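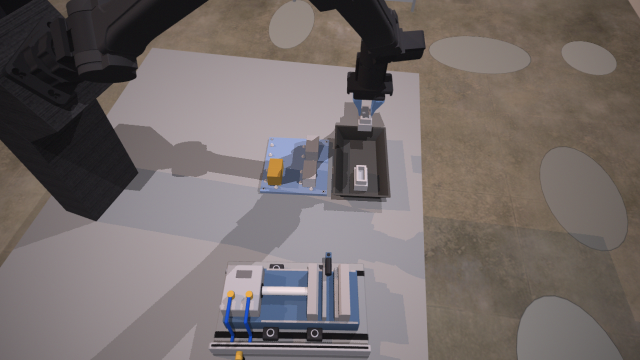

Sille Ragnarsson
The pass rate in your write-up mixes two things. Getting the part out of the tray and getting it into the holder fail for different reasons, and one number hides that. Can you split it?

kketilsson
Fair. Over 3,818 simulated episodes of the Skov policy, most failures are at placement. Grasp failures are mainly the part tilting between the fingers on contact with the tray wall. I will post both rates separately.

wurkcombe_user
What is randomized? If the tray pose is fixed, the policy can memorize a trajectory and ignore the camera.

kketilsson
Tray position and yaw, friction, light direction. The vise stays put. 14 seeds, 8 checkpoints per seed.

Sille Ragnarsson
Light direction matters more than people allow for. The arm throws a large shadow on the table, and our policy learned to use it as a depth cue. It lost that on hardware.

wurkcombe_user
I don't buy that. We trained with shadows off and the transfer was no better. Contact stiffness was the problem – the simulated part slides into the socket too easily.

Sille Ragnarsson
Different clearance, different result. Did you ablate it or just switch it off once?

wurkcombe_user
Once. 179 hardware trials after that.

kketilsson
I can run both: shadows off, and stiffness raised with shadows on. Same seeds. Results go in this thread, probably in November.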